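Chapter 7
Taking Stock: What a Business Owns and What It Is Worth

Draft notes by Tamara Buzatu for the Wudmont evening course. Read before class, bring a calculator.

Starting point: a small firm buys things, uses them, and they lose value. Simple enough. Putting a number on it, less simple.
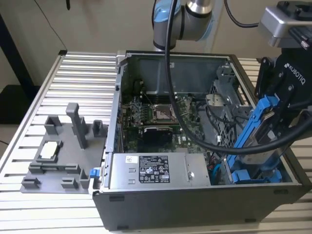
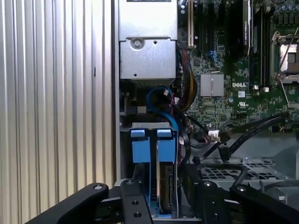 Depreciation is the spreading of a cost over the years a thing gets used. Not a pile of cash set aside, students mix these up every term. Say Amaral, a two-person print shop, pays $679 for an office computer in December. It does not write off $679 in December. It picks a useful life, picks a salvage value, and splits the rest. Now the hard bit. Is a computer one asset or several? Open the case and there's a motherboard, a power supply, slots for memory, each could be swapped on its own. Most small firms book the whole tower as one line and treat a new part as a repair. Fine, as long as they do it the same way evry year.

Bostuvon, a bakery, has the opposite problem. Few assets, big ones. One oven, 9 years of life, then a new door in year 2. Repair or improvement? Depends if the door just keeps the oven going or makes it last longer. We come back to this in 7.2.

Key terms for this chapter: cost, useful life, salvage value, book value, straight-line method. Learn them now, they they come up on every page.

First up, 7.1, the straight-line method. Work through the Vavon delivery van with a pencil. Then cover the page and do it again.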